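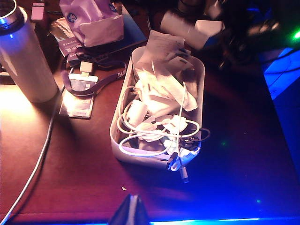
*Wrist camera view: the bin, with one white plug hanging over the front end.*

**To:** idden-users
**From:** Deepika Rao
**Date:** 2024-06-07
**Subject:** Re: [idden-users] arm faults during cable pick, gripper fine on paper

Hi Indira, hi all,

I think we've got it! Or most of it, anyway, and it's a much more interesting fault than I expected when I read your message.

Indira Rao wrote:

> The Dixit desk task has started faulting again. Paper picks are fine, I can run those all afternoon. As soon as it goes for a white cable it closes, lifts a little and then drops into protective stop with a wrist overload. The log says 274 faults out of 3,145 cable picks since we moved to the new Flister build. I swapped the finger pads and re-zeroed the force sensor and neither made any difference. Is anyone else seeing this?
>
> Also, on one of them it didn't stop straight away. It kept pulling and the bin came along with it. I hit the e-stop. I'd like to know why I had to.

First, the pads and the sensor are fine, so you can stop swapping things. I went through your logs last night and the force readings are clean right up to the lift. What happens is that the planner picks the easiest bit of cable to grab, and on your bin that's the plug hanging over the front. Great target, nothing near it. But the other end can be anywhere in that tangle, looped under another cable or pressed down by the paper, and the planner treats the whole thing as a loose object. So it lifts at full speed, the slack runs out, and the wrist takes the jerk.

Now the part you asked about, and I agree it's the serious one. The overload limit should have tripped long before the bin moved. It didn't, and here's why – Flister filters the wrist force before comparing it to the limit, and in the new build the filter window went from 22 samples to 1,816. I'm pretty sure that's a units mix-up in the config. A sharp jerk still gets through (hence all your faults), but a slow steady pull gets averaged away until it's far too late. I reproduced it on our Vokwood bench with a cable tied to a spring scale and it's beautifully repeatable.

Until there's a patch, please:

- set `force_window` back to 22 by hand and restart the controller (a reload won't pick it up)
- cap lift speed at the "slow" preset for anything classed as cable
- keep hands out of the reach area while it's lifting, and keep the e-stop where you can get to it without leaning across

If you haven't touched that config since September, check it anyway. The installer overwrites it without asking, which I'll be raising separately.

Longer term I'd love to try a short test tug before the real lift, and have the arm let go if the load keeps climbing. I have a rough version running and it has already backed off from two knots I tied on purpose. Happy to share the branch with anyone who wants to break it!

Indira, could you send me the full log from the e-stop run? The one in the archive ends before the pull.

Deepika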